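Getting a Humanoid to Pick Up a Chip Can: Club Notes for First-Timers
Tamuno Robotics Club, Proltville – updated Dec 1, 2024

Every beginner guide I've read promises your robot will be tidying a kitchen by the end of the term. I doubt it. Plan on one object, one table and one grasp, and plan on spending most of your time on setup.

These steps are for the club's two-armed humanoid with the four-fingers-and-thumb hands. If you are on the Todeveck arm, go read that page instead.

Step 1. Check the hands before you power the arms

Look at each finger from above, with the hand hanging over clear floor. You want to see the metal joints, with no fabric caught in them. The sleeve likes to creep down over the outermost finger. 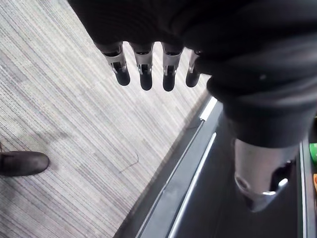
Fingers hanging down over the carpet, sleeve still on.

Some members say the sleeve doesn't matter. We logged 347 grasp attempts in April and 43 of them went bad with fabric in a joint, so pull it back.

Step 2. Learn what "rest" looks like

Send both arms to the rest pose and look at where the fingers end up relative to the body shell. The software will report that it reached the pose. I wouldn't take its word for it. Check for clearance yourself, and do it again after every restart.

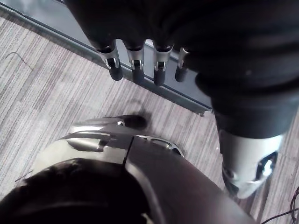 Step 3. Set up the table

Stand one can upright near the middle of the table. Keep your spares off to the side. A shiny steel top is a poor choice if your vision code is weak – glare streaks get read as edges – but it's what we have, and a demo that only works on matte black cloth isn't much of a demo.

Bring the hand up open, palm toward the can, thumb out. Stop there. Do not close it yet.

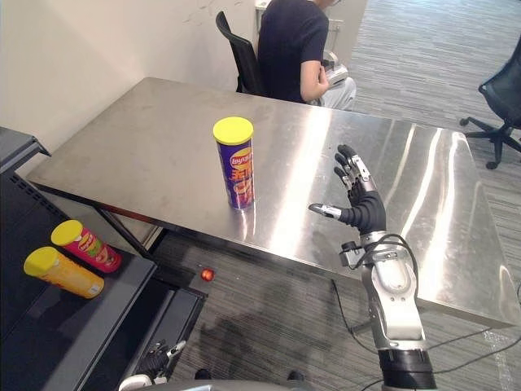 Right hand open beside the can, spares on the cart.

Compare the hand height with the middle of the can. Too high and the fingers push at the lid, and the can tips over. Our first 31 tries were mostly that.

Step 4. Close slowly

Set the closing speed to 21 percent. The Sarkilden tutorial says you can go to full speed once the pose is tuned. Maybe theirs can. Ours crushed a can, and there were chips in the carpet for a week.

If the grip slips, change one thing and try again. People want to change the thumb angle, the height and the speed all at once, and then they can't say which one helped.

Step 5. Clear the floor before you lower an arm

Cables, feet, a ball, whatever is down there. The arm planner knows about the table because we told it about the table. It has no idea what's on the carpet.
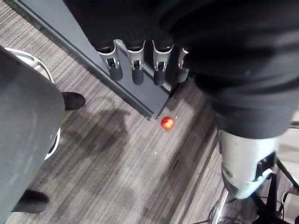 Lower the arm in short moves and keep a hand near the stop button the whole way. If the planner offers you a "shortcut" path, say no.

Write down every attempt, including the ugly ones. A success rate with the failures left out is worthless to whoever has the robot after you. Log sheets go in the Step 4 folder, for reasons that predate me.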